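Free Chapters > Home and Work Skills > Book 2

Chapter 13
Small Drawers and What We Put in Them
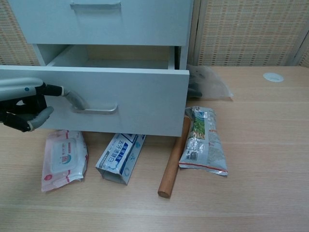
Figure 13.1 A two-drawer cabinet on a tabletop, lower drawer partly open, with wet wipes, a toothpaste box, a rolling pin and a snack bag lying in front.

Before you read

Think of the drawer nearest to you at this moment. Try to write on paper what is inside it, without opening. Then open it and compare. When I do this with my evening class in Pramadport, most students forget half of the contents, and one student found a key which she had been looking for since October.

In this chapter we study the small drawer cabinet, the kind that stands on a desk or a counter. It is a modest piece of furniture and it is easy to buy. To use it well is more difficult. You will learn how to choose what goes inside, how to divide two drawers between several kinds of things, and how to keep the order after the first week.

13.1 Start with an empty drawer

The lower drawer in Figure 13.1 is empty, and this is the best condition in which to begin. Many people prefer to organize a drawer while it is full. They move the objects from left to right and call it finished. Take everything out. Wipe the bottom and the corners with a cloth. Put all the things on the table, where you can see them together.

Now look at the things in the figure. They do not belong to one family. Wet wipes and toothpaste are for washing. A rolling pin is for the kitchen. A snack is food. When such things live together in one drawer, we call it a mixed drawer. A mixed drawer is not a mistake, but it needs rules.

13.2 Three rules for a mixed drawer

Rule A. Food does not share a drawer with things for washing. The smell of toothpaste goes easily into biscuits, as my family can confirm.

Rule B. Long things go in first. A rolling pin laid across the drawer wastes the space on both sides. Lay it along one wall. If it does not fit without force, it must live in another place.

Rule C. What you take every day goes in front. Wet wipes should lie flat with the lid up, so that you can pull one with a single hand.

With two drawers, the simplest division is washing things above and kitchen things below. In the Rajan household, which we met in Chapter 2, they did the opposite for years, and they were satisfied. Choose one division and tell it to everybody who uses the cabinet.

Key words: handle, divider, mixed drawer, front zone, back zone

Exercise 13.1
Empty one drawer at home. Sort the contents into groups and give each group a name. Which group is too small to have its own place? Where will you put it?

From the course book by Revathi Acharya, Prusach Press

Comments (3)

clellison_reader: I did the exercise with my desk and threw away 74 dry pens. Thank you for this chapter.

Mina T.: Is there an answer page for 13.1? I have the printed book but it stops at page 80.

oldschoolbag: My mother keeps the rolling pin in the oven. Rule B does not cover this.

Last updated: 13 March 2024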